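The Seller Who Stayed for the Meetings

Naveen Mathur on giving up control of his company and keeping his parking space

February 17, 2019

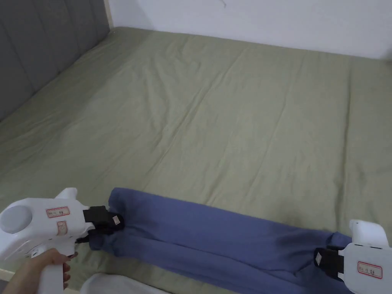

Naveen Mathur would like it known that he slept well the night he signed. "People expect you to say you lay there staring at the ceiling," he says. "I was out by nine. I had been staring at the ceiling for the eight months before that."

What he signed, in October, was the sale of a majority stake in Liltar, the maker of diagnostic test kits he founded in a rented unit behind a tire shop. The buyer, Yensuk, is an equipment group based overseas with a good deal of cash and, as Mathur puts it, "a very deep bench of people named in the cc line." He kept a minority share, a seat on the board and a two-year contract to go on running the place.

There were other suitors. Skukdale, a private equity fund, came in early with a higher number and a plan to move production. "Their first question was about our lease. Their second was also about our lease," Mathur says. "I began to suspect they weren't really blood chemistry people."

The Yensuk offer took longer. Government reviewers wanted to know who would own the patents, where patient data would be stored and whether hospitals could still get kits if the new parent changed its mind. The answers ran to 2,305 pages. Mathur read 300 of them, he says, and signed for the rest with a clear conscience and a sore wrist.

Geetha Murthy, his finance chief, read all of it. "Naveen tells that story as if it's charming," she says. She is the one who got a supply guarantee written into the contract: existing hospital customers — 1,181 of them — keep their current terms for the length of the deal. Yensuk's lawyers fought it for weeks and then gave in over lunch. She still doesn't know what changed. "It wasn't the sandwiches."

Does he worry that homegrown lab companies are being bought up one by one? Mathur takes his time with this. "Sure. I also worried when no local bank would lend us money for a second filling line. They sent me a calendar."

The second line has now been ordered. Approval came back from Yensuk with a request for a revised budget, in a different template. Mathur has a call about the template at six tomorrow morning, and Murthy has told him to read it first.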